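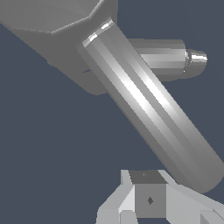 Brokness Road Community Workshop
Opening Checklist with Comments, Wood and Metal Rooms
Checked 19 February 2005, before the morning session

Marks used: OK, FIX (can stay in use), OUT (tagged, do not use)

ENTRANCE AND HALLWAY

1. Front door opens fully and latches - OK
Swings like a dream now the hinge pins have been greased. Please keep the coat rack on the left side so the door can go all the way back.

2. Exit signs lit, both ends - OK

3. Hallway clear to the back door - FIX
Four sheets of particle board leaning by the restroom. Good boards, and I know exactly who will love them, but they need to go in the rack by tonight.

4. First aid cabinet stocked - FIX
Low on large bandages and the eye wash expires in November. Everything else is full and the new tweezers are excellent.

5. Fire extinguishers, gauge in green, pin in place - OK
Hallway, wood room, metal room and finishing closet all checked. Tags initialed.

WOOD ROOM

6. Table saw guard and splitter fitted - OK
Lovely to see it left on after the bowl-blank class. Blade is clean too.

7. Table saw push sticks at hand - FIX
Only one left, and it has been chewed down to a stub. Make two from the maple offcuts. This is a great first job for a new member and takes ten minutes on the band saw.

8. Band saw tension and tracking - OK
The new Hivby tires are a huge improvement. It used to thump on every turn, and now you can stand a nickel on the table. I tried it twice for the fun of it.

9. Band saw door interlock - OK
Open the door, press start, nothing happens. Do this every time, even when you are in a hurry.

10. Drill press chuck key off the chuck and on its hook - OK

11. Lathe tool rest locks tight - FIX
Holds, but the lever has to go almost to the floor. Needs a shim or a new washer. Fine for spindle work today. No large bowls until it is done.

12. Dust collector bag under half full - OK
Emptied. The bag from the planer was all walnut and smelled wonderful. Reminder that walnut shavings can't go to anybody with horses, so it went out with the trash.

13. Blast gates move freely - FIX
Gate at the jointer sticks. A little dry wax should do it. No oil, please, it just collects dust.

14. Floor swept, no cords across walkways - OK

METAL ROOM

15. Bench grinder rests within 1/8 inch of the wheel - OK
Reset the left one. Both wheels ring nicely when tapped.

16. Grinder eye shields - OUT
Right shield has a crack from the top corner to the bolt. Grinder is unplugged and tagged. Ayele part 728 is the one to order, and I would get a spare while we are at it.

17. Welding curtain hangs to full width - OK

18. Gas cylinders chained, caps on when not in use - OK
The second chain is a really nice upgrade. Thank you to whoever put it up!

19. Leads and plugs free of cuts - FIX
Short orange extension cord has tape near the plug. Taped cords go in the bin by the office, even if they still work.

FINISHING CLOSET

20. Oily rags in the lidded metal can - OK
Can was emptied last night. Keep it up, this is the item I care about most on the whole sheet. Linseed rags in a heap can heat up and catch fire with no one near them.

21. Vent fan runs - OK
Rattles for a few seconds, then settles down.

22. Cans closed and labeled - FIX
Two jars with no label. One smells like shellac. If they are yours, write on them by the next session or they go to the Paderbridge drop-off.

SUMMARY

One item out of use, seven to fix, the rest in good order. This is the best sheet we have had since the move and the wood room in particular is a pleasure to walk into.

Carry over to next check: lathe lever, push sticks, jointer gate, eye wash.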